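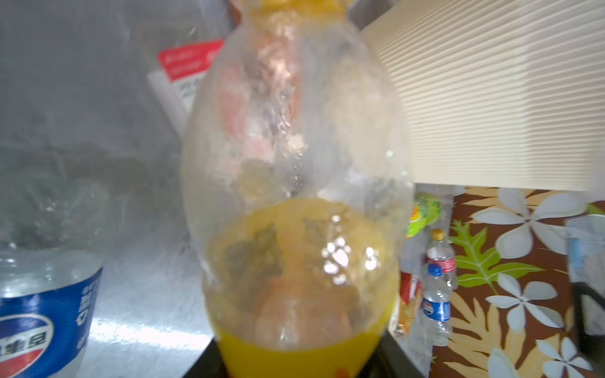 Stonano Records Desk: Review for Newsrooms Covering Charities and Foreign Aid

Category: Research tools
Reviewed by the Standards and Research Office

Stonano Records Desk is a subscription search service for reporters and editors who cover charities, relief groups and the public officials connected to them. It gathers tax filings, court dockets, grant notices and state registration records in a single index. The Standards and Research Office used the service from September to December on routine assignments and on one longer project about medical relief contracts.

The office paid the standard rate for a five-seat license. Stonano had no part in the testing and did not see this review before publication.

Setup and access

Accounts were active on the morning after the order was placed. Each user signs in with an e-mail address and a code. Permissions are set by the account administrator, who may allow a user to search, to save documents or to share folders outside the organization. The default setting permits outside sharing. Newsrooms that handle confidential source material should change this before any folder is created.

The service runs in a browser and needs no other software. On older office computers the document viewer was slow with scanned files of more than 50 pages, and on two occasions the page had to be reloaded.

Search quality

To test the index, the office prepared a list of 226 filings already held in its own archive. Stonano returned the correct document for all but 51 of them on the first search. Most of the missing items were state registration forms from before the change to electronic filing. A few were present in the index under a misspelled name and were found later by searching on the street address.

Name matching deserves caution. A search for a board member with a common surname will combine records belonging to different people, and the summary page presents them together under one heading. The underlying documents are correct, but the summary is not a safe basis for a published statement. Reporters were instructed to open every filing and compare the middle initial and the mailing address. This is particularly important in stories about deaths, criminal charges or alleged misuse of donations, where a mistaken identity does serious harm and is very hard to correct. 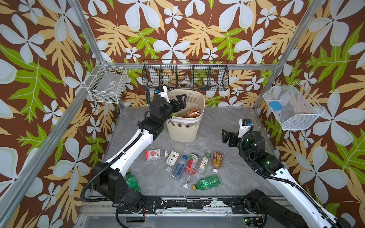

Wastebasket with wrappers inside, floral wall panels behind.

Court records

Federal dockets are updated daily. County dockets vary a great deal. Several counties covered by this office were more than a week behind, and one had no civil filings after June. Stonano lists the date of the last update at the foot of each county page in small type. It would be more useful at the top of the results.

Coroner and medical examiner records are not included, although the sales material refers to "death investigation sources." When asked, the support desk explained that the phrase covers published agency press releases only. The wording should be changed.

Comparison with other services

The office has previously subscribed to Setero and continues to use Kaneko for grant tracking. Setero offers better alerts and a cleaner display, but its charity filings are limited to the larger organizations. Kaneko is stronger on overseas grants and lets the user follow a payment from the original award to the local contractor. Neither has Stonano's range of state records. Illolness, a smaller service aimed at health reporters, was also considered, but it does not include court material and was set aside early.

Cost

The five-seat license is $78 per seat each month, billed quarterly. Downloads are included. Certified copies are charged separately at the rate set by the issuing court, and Stonano adds a handling fee that appears only on the final payment screen. 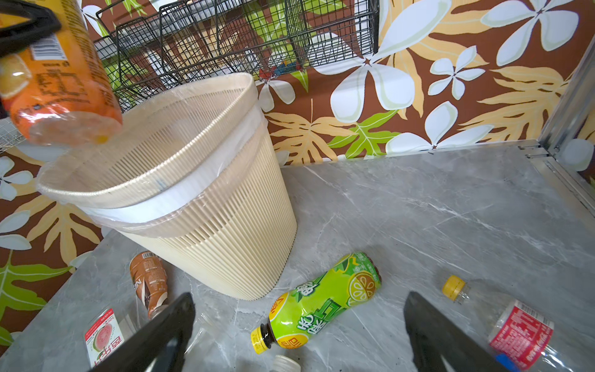 Orange drink bottle above a lined wastebasket.

Support

Written questions sent on weekdays were answered the same day. Telephone support closes at 5 p.m. Eastern, too early for a morning newspaper and of little help to desks on the West Coast. Corrections to the index took longer. The office reported four misfiled documents, and two were still in the wrong place when the test period ended.

Recommendation

Recommended, with conditions, for newsrooms that report regularly on nonprofit organizations. The summary pages should not be quoted or cited. Outside sharing should be turned off, and county docket dates should be checked before a reporter writes that no case has been filed. Small newsrooms with only occasional need of these records may do as well with the free state portals.

The office has renewed its license for two seats.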